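Week 2 handout - Can machines do the chores yet?
Intro to Service Robots, evening section
Notes by Gunnlaugur Ketilsson

Short answer no. Longer answer, depends on the chore, and on who tidied up first.

Recap from last time. A chore = getting there + finding the thing + handling the thing + knowing when to stop. Demos usually show one of the four. Vacuuming looks solved becuase it is nearly all getting there.

Outdoor jobs first. Sweeping a plaza, taking bags to the dumpster, checking the garage door is shut. We do these in the Nemside simulator, city square map. Flat open ground, lots of it, then all the awkward stuff lined up along the wall.
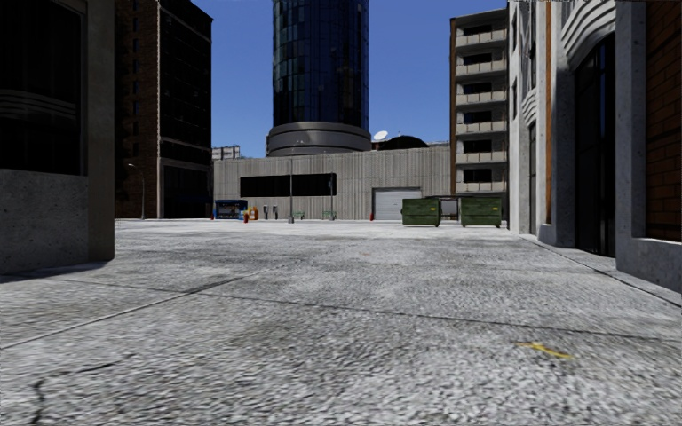
Getting there: mostly OK. Paving seams and stains are the classic trap. A joint line is not a step, a stain is not an object, but a cheap detector will call both. A sweeper that stops for every dark patch never finishes. One that ignores them all drives over somebody's glove.

Write down for the quiz on planning: free space is easy, edges are hard. Curbs, benches, posts, stairs. Thin poles especially, a low-resolution depth sensor can miss a pole at distance and then it is just there.

Shop floor. Same split. Moving a tote from A to B on a marked lane, yes, guided carts were doing that well before 1991. Unpacking a mixed tote onto a shelf, slow and needs a person nearby. The Rodine parts-picking cell (reading pack, p. 2) ran 300 picks on its test day. Read the failure table, not the headline. Most of the misses are clear bags.

Home. Dishes, laundry, wiping down. Laundry worst, cloth has no fixed shape. Wiping is better than people expect. Loading a dishwasher sits in between, fine until somebody owns an odd mug.

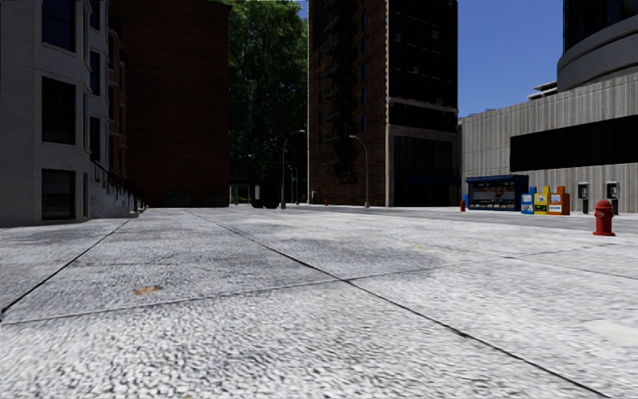
Hornthorpe, 2021-01-04

Added after the December session, a few of you asked about simulation vs the real thing. Sim gives you repeats. Same square, same hydrants, run it 635 times overnight and change one setting. What you dont get: wet leaves, glare, a kid on a scooter, a bag that splits. A good score in sim means the planner is not obviously broken. Leave it at that in your reports please.

Viewpoint matters too. Move or turn a little and the things along the curb overlap differently, a post ends up in front of a window band, a bench tucks in behind a lamp. Robot has to know it is still the same post. 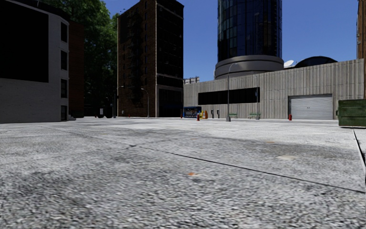
Task for next week, in pairs. Pick one chore: sweep, trash run, or door check. Break it into the four parts above. For each part say which sensor, what goes wrong, who gets called when it does. One page. Diagrams fine.

Masanja chapter on handover to humans is required, the rest of the pack optional.

Bring a charger, outlets in the back row are dead again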